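Wednesday, after the evening run

Cell two, the amber cup and the black bowl.

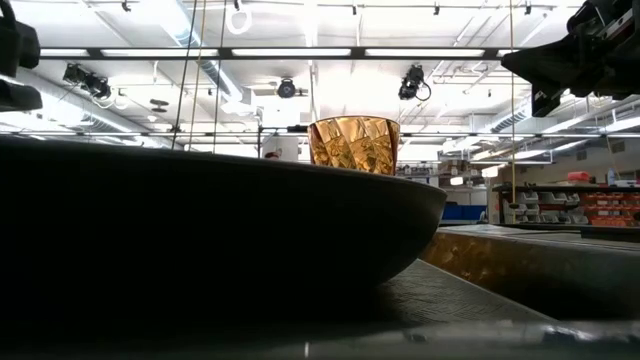
The amber glass over the rim of the bowl, arms on either side.

We lost the whole afternoon to a fault that the software says did not happen. I want to get this down before the official version sets hard.

The job is dull and I like it that way. Right arm picks the glass up, holds it, sets it down, opens, backs off. Left arm does the bowl. Tralari counts a cycle as good when the fingers close on something, stay closed, and open again at the right spot. At lunch the counter said 2,283 and everybody was pleased with it. The target from Oltness is 3,000 by the end of July, and people have started saying that number the way they say their own birthdays.

A little after two the right gripper let go early. It was maybe an inch up, so the glass dropped, rocked and stayed upright. Dumb luck. The counter ticked over as a good cycle. I hit the stop and got asked why I hit the stop.

So we pulled the log. Closed, held, opened, all in order, all green. The release position was written down as the table height. It was not the table height. I was standing there looking at it. Phí (that's the planner, somebody at Traventon named it and I've given up asking why) takes the height the arm was told to go to and writes that down as the height the arm reached. If the arm falls short, the log has no idea. I've complained about this since spring and been told the difference is "within tolerance." Tolerance of what? Nobody has drawn me a picture.

We ran it again with the speed down to 60 percent and of course it behaved. Ran it at full speed and it behaved for a long stretch, then dropped the glass again, a bit lower this time. Same green log. Third drop just before four. That one landed against the bowl and made a noise I didn't care for. I checked the glass with my thumb all the way around the lip, couldn't find a chip, and swapped it out anyway and put the old one in my desk drawer with a note on it.

The theory from the Traventon call is slippery glass. All those cut faces, the fingers can't get a steady hold, the squeeze changes and the controller reads it as contact with the table. I can half believe that. The faces are at an angle and the sides taper, and I wouldn't choose it as a thing for a machine to hold. But they chose it! It was on their list of test objects, and it ran fine for weeks. If the glass is the problem then I'd like to know what changed in the glass.

My own guess is the contact threshold. There was an update pushed Monday night and the notes for it are one line long, "improved release behavior." Improved release behavior is what I'd call letting go sooner. I said so on the call and there was a pause and then somebody said they would look into it. I've heard that pause before.

What bothers me more is the safety end. The arm backs off after it lets go. Backs off fast, and sideways, because it thinks the glass is down and its part is done. The second time, I had my hand on the gate latch and had not opened it, and the gate would have stopped everything, fine. But the next crew coming in will be told that once the fingers open the cycle is over and it's okay to step up. That's printed on the card on the gate. I took the card down. It's in the drawer with the glass.

Asked for the old version back. Told no, the new one is needed for the demo. Asked for a height check from the joint readings instead of the command, which can't be a big job, the readings are right there. Told that's a good idea for the next release.

They did agree to leave the speed down overnight, which proves nothing except that slow is slow. The counter stood at 2,356 when I left, and I know three of those are wrong because I watched them. How many before lunch? I went back through the morning log looking for them and it's all green, so it's no use to me at all.

Wrote up the fault report myself. Under "cause" I put unknown. It came back inside the hour with "object properties" typed in and my name still at the bottom. Changed it back.

Tomorrow I want a ruler taped up beside the table and somebody watching it the entire shift — low tech, but I'd trust it over the log. Need to buy tape. Also need to eat something, it's almost nine.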